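The matter of crumbs has occupied this blog before, chiefly in connection with the study carpet, and several readers wrote to ask whether the same recommendations apply to a work table. They do not. A covered table presents its own difficulties, and I have now given enough evenings to the question to set down a settled position.

For many years the practice in this household was to wipe first and sweep afterward. I was raised on it, and I defended it in an earlier post at greater length than it deserved. The objection came from my neighbor Golnar Sadeghi, who remarked that a damp cloth applied to dry food produces paste. She was correct. The tablecloth in the back room still carries a grey patch from a seed cake served in July, and no treatment I have tried has removed it.

The revised order is therefore as follows. Large pieces are lifted by hand. Small pieces are swept into a pan. The cloth or sponge comes last and is used sparingly. Containers of food remain closed throughout, and are moved to one end of the table before the brush is taken up.

On the subject of the pan I hold firm views. The lip must be broad and flat, and it must meet the surface along its whole width. A pan with a curved or warped lip will pass over a crust of bread and leave it where it was. Raised sides are also required, particularly where the pan must travel any distance to the bin. Color is a matter of preference, although a pale pan has the merit of showing when it needs to be washed.
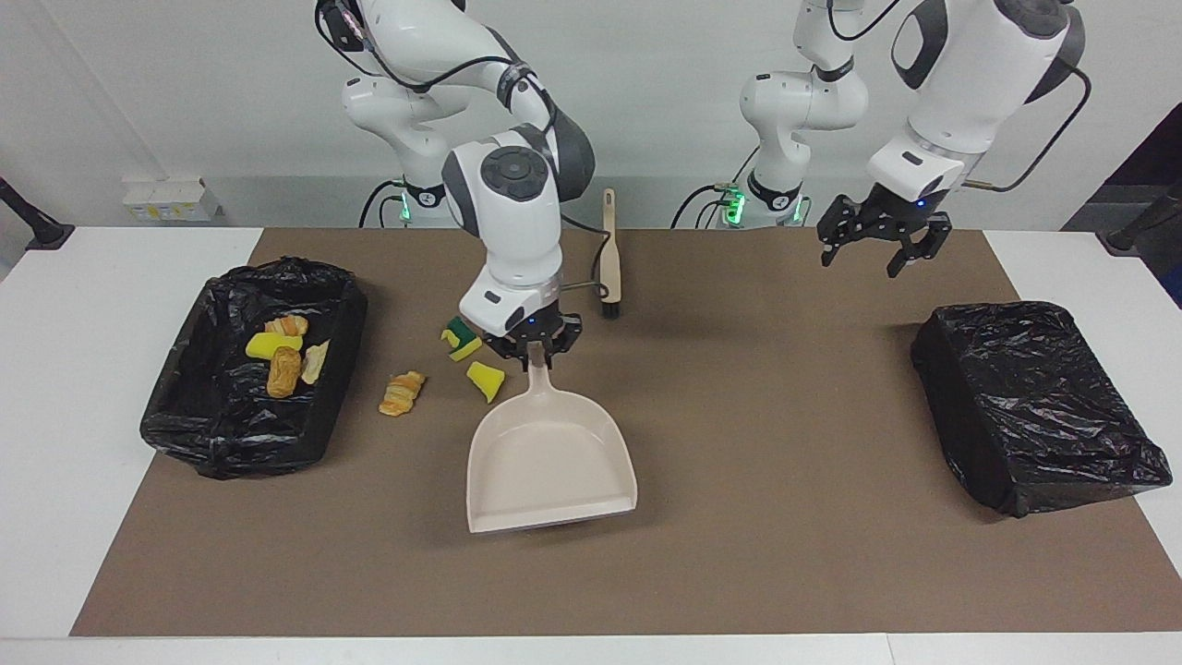 Household Notes, No. 584

A wooden handle is to be preferred on the brush. It is comfortable in the hand, and a loop of cord at the top allows the brush to hang from a nail between uses. Short bristles give better control on a mat than long ones, which tend to flick the lighter crumbs toward the floor. I owned a long-bristled brush from Steser for two winters and do not intend to replace it with another of the same pattern.

Pieces of sponge require a separate word. An old sponge sheds as it ages, and the fragments are easily mistaken for cake. They should be swept up with the food and discarded with it. The sponge from which they came should be discarded as well. My sister-in-law, Fiorella Carbone, keeps hers until they fall in half, and we have agreed not to discuss it.

Brown has proved a serviceable color for a table mat, with one reservation. Rye crumbs disappear on it entirely. I now run the flat of my hand over the surface after sweeping and repeat the work where anything is felt.

A correction is also owed. In the previous entry I gave the price of the replacement mat from Drultden as 400. The figure on the receipt was 657, and I regret the error, which Ramesh Goel was kind enough to point out within the hour.

The next entry will consider drawer liners. Correspondence regarding the tea towels has been received and will be answered in turn.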